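Sprechernotizen – »Brauchen wir die Blumenwand?«
Stesska, interner Nachmittag, Anwara Roy

12 Mal geteilt

Einstieg ohne Folie. Frage in den Raum: Wer hat in den letzten Jahren ein Wandbild bestellt und hinterher geprüft, ob es etwas bringt? Kurz warten. Dann gleich sagen, dass ich es auch nicht geprüft habe.

Ausgangslage: Bei Ziltance hängt ein großer gedruckter Blumendruck an der Wand des Raums, in dem Stoffe gerollt und zusammengelegt werden. Begründung damals, aus der Mail von Mark Anthony Maglaya: »Motivation, Wärme, Identität«. Drei Wörter, kein Kriterium. Mail vorlesen, aber nicht lästern, er sitzt in der zweiten Reihe.

Kosten: 2,000 Euro für Entwurf und Druck, 635 fürs Anbringen. Für das Geld hätte man auch Regale bekommen. Pause lassen.

Mein erster Zweifel ist der Maßstab. Eine Blüte, die größer ist als alles, was davor liegt, zieht den Blick an. Wer pastellfarbenen Stoff auf Flecken oder Farbfehler ansieht, will dahinter Ruhe haben – jedenfalls will ich das. Kumudini Gunawardena widerspricht und sagt, nach zwei Wochen sehe man die Wand sowieso nicht mehr. Mag sein. Dann frage ich aber, wofür wir bezahlt haben.

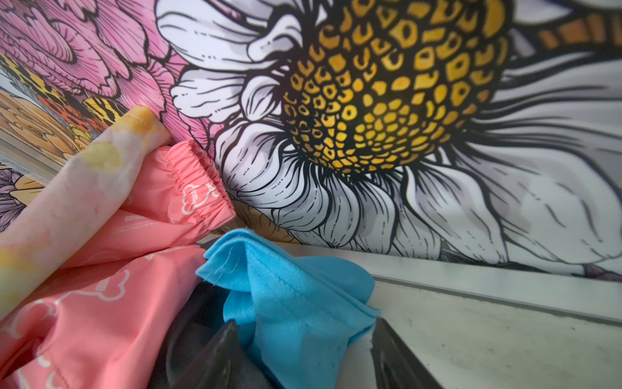
Zweiter Zweifel: die Farben. Rosa, Gelb und Apricot hinter Batikstoff in Rosa, Creme und Gelb. Dilani Wijesinghe findet das stimmig. Ich finde, man nimmt der Ware den Kontrast. Dazu die kräftigen schwarzen Konturen, Schmetterlinge, Schraffuren in den Blütenblättern. Als Zeichnung gefällt mir das übrigens gut, das bitte auch so sagen, sonst klingt es nach schlechter Laune.

Dritter Zweifel, die Umfrage vom Juli. 70 Prozent »eher zufrieden« mit dem Raum. Gefragt wurde nach dem Raum, also auch nach Licht und Heizung. Wer daraus einen Erfolg der Wand macht, hat die Frage nicht gelesen.

Falls Pantelis Xenos nach Clotska fragt: Dort ist die Wand grau gestrichen, und es beschwert sich auch keiner. Beweist genauso wenig.

Vorschlag: vor der nächsten Bestellung einen Abschnitt Wand frei lassen und beide Plätze im Wechsel benutzen. Danach reden wir über Motive.

Fragen, Wasser nachfüllen, Verteiler rumgeben.

3 Kommentare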